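Trenus Ribbed Cuff Stock, 2x2 Knit, Black
Item 2749

47 shares
6 comments

Trenus is our heavy 2x2 rib, sold in tubular form for cuffs, waistbands and neck bands. It is the rib we sell most of from October through the end of winter, mainly to people repairing jackets and sweatshirts and to small shops that make their own.

The yarn is a cotton and polyester blend with a small amount of spandex. Plain cotton rib feels softer on the first day, but it stretches out at the wrist and stays that way. The spandex brings it back after washing. We tried three blends before settling on this one, and Jinfeng Han in our sample room wore each of them on the same work jacket for a month at a time. The current blend is the one that still gripped at the end.

The tube comes off the machine 20 inches around, lying flat at 10. You can cut it open and use it as flat yardage, or keep it closed for waistbands on children's sizes. For adult cuffs, most people open it and cut across the rib.

Colors are black, charcoal, navy, oatmeal and a dark green we call Clustholm. Black and charcoal are always on the shelf. The other three are dyed in batches, and there can be a slight difference between one batch and the next. If you need matching cuffs and a waistband, order it all at once and put a note on the order so we cut from a single roll.
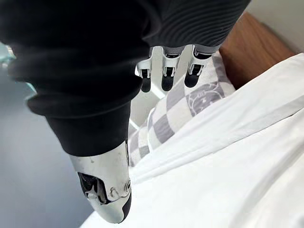

Rib of this type should be cut shorter than the opening it is sewn to. For a wrist cuff we use three quarters of the sleeve opening, plus seam allowance. Cut too long, it hangs loose and never sits right. Length along the arm is a matter of taste, but a heavy rib needs more of it than people expect, as it takes up room when it folds. Black knit pushed up into thick folds, with a rolled lip at the end, is bulky, and a coat sleeve has to be wide enough to go over it. If the cuff will be worn under something else, use our lighter Flulonau rib instead.

Sewing is simple with a ballpoint or stretch needle, size 90. Fold the cuff in half with the wrong sides together, mark it in quarters, mark the sleeve in quarters, and stretch the cuff to meet the sleeve as you go. Do not stretch the sleeve. A serger gives the neatest seam, though a narrow zigzag on a home machine will hold. Nabila Manurung teaches our Monday evening repair class and has the class baste by hand first, which takes ten minutes and saves picking out stitches from black fabric.

Wash before cutting. The knit shrinks a little in length the first time and very little after that. Machine wash cool, inside out, and dry on low or lay flat. Bleach and high heat will damage the spandex. Black will give off some dye in the first wash, so keep it away from light colors.

Ordering

Minimum cut is half a yard. Orders are cut in one piece unless you ask otherwise. A full roll is 53 yards and ships on its own tube. Cut yardage is folded and bagged.

Swatches are free with any order, or you can buy the full rib card, item 2778, which has Trenus and Flulonau in every color.

Finished cuffs in Trenus, sold in pairs and ready to sew on, are made for us by the Wanigasekara workshop. They come in black and charcoal only, in small, medium and large. Allow an extra week for those.

Uncut rolls can be returned within 30 days. We cannot take back cut yardage unless there is a fault in the knit.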